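July, bench notes, two-arm table. Cell rules, rev after this morning's walkthrough

Rule draft from Lurnex is too long, nobody will read it at the table. Cutting down to what we do. Copy of the full text is in the Briveck folder, section 35 is the only part that matters for us.

Reset first. Arms parked before hands go over the wood. Call "hands in", wait for the answer, then reach. I skipped the answer twice today, bad habit - writing it down so I stop.
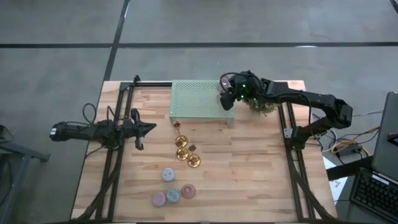

Speed cap stays at 113 mm/s until the new stop button is signed off. Yes it's slow. Ilotholm site runs faster but they have a fence and we dont.

Cables: nothing loose inside the rails. Side surface counts as outside but tidy it at end of shift anyway. Laptop lid open, log running, before enable.

Glass goes on the riser by gripper only if the force limit is set. Check the number on screen, don't trust the preset. Found it at the old value after the restart, log line 1661. 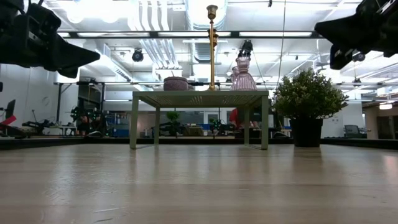 People walking behind: still no floor marking on that side. Asked for tape. For now whoever holds the stop watches the back, not the screen. One person, one job. No phone.

Candlestick is top heavy, so keep wrist moves above it and come down straight. Side aproach only with the other arm parked. 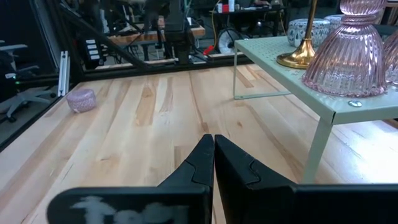

Finger check at start of each shift: tips meet, screws snug, wipe the pads. Initial the sheet. Saragih checklist has it as item 89, moving it to the top of ours.

Open: who signs for the stop button? Ask again about tape. Retype this cleaner before 4 pm and pin it by the door.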